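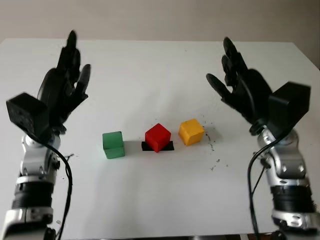
Figure 9.1 Green, red and yellow cubes between two open robot hands. The red cube sits on the taped spot.

Chapter 9
Learning From Examples

Suppose you want a robot to put one block on top of another. You could write down every joint angle, one after the next, and for a single block in a single position it would work fine. Slide the block over by the width of your thumb and the whole program is useless. You would be back at the keyboard, typing in new angles, and you would be there a very long time!

The other way is to show the robot. A person guides the arms through the job, the computer records what the cameras saw and what the joints did, and then we do it again. And again. Each complete run is called an episode, and a pile of episodes is called a dataset. Everything in this chapter is about building a pile worth learning from.

I love this part of the subject, and I think you will too, partly because you need so little to get started. Three wooden cubes and a white table will keep a class busy for weeks. When Aurelia Preda and Rui Gouveia ran the first block course at Rondadthorpe, their students expected to spend the term on learning methods. Most of them spent it arguing over where a block should start (and what good arguments they were).

9.1 What goes into an episode

An episode has a start, a middle and an end, and all three have to be agreed on before anyone records a thing. For the stacking task we will use this rule: the green cube stays where it is, and the yellow cube ends up on the red one. An episode begins with both hands open and clear of the blocks. It ends the same way, with the stack standing by itself.
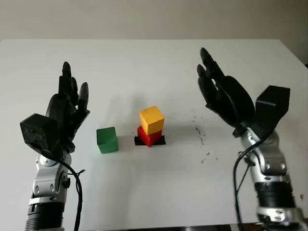

Figure 9.2 Yellow on red, with the green cube to the left and both hands clear of the blocks.

Look at how much of Figure 9.2 matches Figure 9.1. The hands are open in both, and the green cube is off to the left in both. A learning system compares thousands of views like these, and it will happily latch onto anything that goes along with success. If the green cube were missing every time the stack was finished, the system might decide that a missing green cube is what "finished" means. Beginners find this hard to believe until they see it happen.

So we keep some things fixed and change others on purpose. In the Jelmont exercises you will record 100 episodes in sets of 15, with a short set at the end, and turn the yellow cube to a new angle before each one. The red cube keeps its marked place throughout. Later, in Section 9.4, we take that mark away and find out how much the system was leaning on it.

9.2 Keeping the bad ones

Blocks fall. Fingers bump things. Your first wish will be to delete those runs, and I'd ask you to wait. Give each one a label (dropped, bumped, stopped early) and store it in a separate folder with the date and the operator's initials. Horácio Coelho's group trained a simple "did it work?" checker almost entirely from its discard folder, and we will build one like it in Exercise 9.2.

Before you read on, get out a sheet of paper and write your own start and end rule for a stack of three cubes. Swap with a partner and try to find a run that follows the rule but clearly fails the task.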